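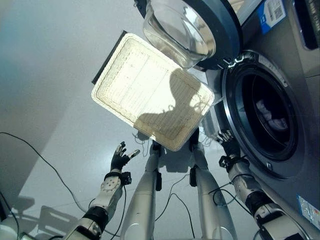

Sunscreen filters and why the label number drops on skin

Speaker notes - Prasert Srithong
Daddale skin care formulators' evening, 6 December 2019

Home | Program | Speakers | Slides | Venue | Contact

Slide 1. Title
Wait for the door to close. State the scope: daily-wear face sunscreen, lotion and fluid formats. No sprays, no sticks. Questions at the end, except on units, which can be asked at any time.

Slide 2. What SPF measures
SPF is a ratio. Dose of UV needed to redden protected skin, divided by the dose needed to redden bare skin. The test applies 2 mg of product per square centimeter. Most people put on well under half of that. Protection falls with the amount applied, and the label has no way of showing this.
Say it slowly. The beauty editors in the room will want to write down the 2 mg figure.

Slide 3. UVB and UVA
UVB runs from 290 to 320 nm, UVA from 320 to 400. SPF is mostly a UVB measure. A product can score high on SPF and still let through a good deal of long UVA, the part most linked with uneven tone and loss of firmness. In the US the words to look for are "broad spectrum". That is a pass or fail claim with a critical wavelength of 370 nm. It gives no grade above the pass.

Slide 4. Filter types
Mineral: zinc oxide, titanium dioxide. Organic: avobenzone, octisalate, homosalate, octocrylene. Correct the usual statement that minerals only reflect. At the particle sizes used in cosmetics they mostly absorb.
Avobenzone breaks down in light unless it is stabilized. Octocrylene is the common stabilizer. Point to the curve on the right, skip the one on the left if time is short.

Slide 5. The Wornden panel
We ran a use survey with 158 people over 90 days. Two products, Unow fluid and Nigatu cream, same labeled SPF. Each person applied their product at home in their normal way and returned the tube for weighing. We got 300 usable tubes back.
Unow users applied less per use. The fluid spreads easily and feels finished early. The cream drags a little, and people take a second dab to get it across the cheek.
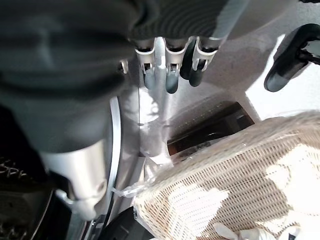
The texture effect held in both age groups, so I treat it as a property of the product. It was smaller among people who wore makeup over the top. Do not give percentages from memory, they are on the handout.

Slide 6. Film formation
A sunscreen protects as a film. Thin spots pass more light than thick spots can make up for. Silicone elastomers help level the film. Heavy powders on top can disturb it if applied too soon. Our suggestion is to leave the film to set before foundation goes on. Setting time depends on the base, and I have no single number that covers all of them.
If asked about tinted versions: iron oxides add cover in visible light, useful for people who get dark patches. Not counted in SPF.

Slide 7. Batch 641
Only if there is time. Zinc oxide settled in storage and the top of the jar tested low. Fixed with a different dispersant and a slightly thicker water phase. The smell was unchanged, the color was unchanged, and a user would not have noticed - hence the separation check at both ends of the container.

Slide 8. Practical points
Two layers for the face, the second after the first has settled.
Ears, hairline and eyelids are the areas most often missed.
Reapply every two hours outdoors.
SPF values in moisturizer and foundation do not add together.

Slide 9. Questions
Repeat each question into the microphone. Handouts are by the exit. References are on the back page of the handout, in slide order.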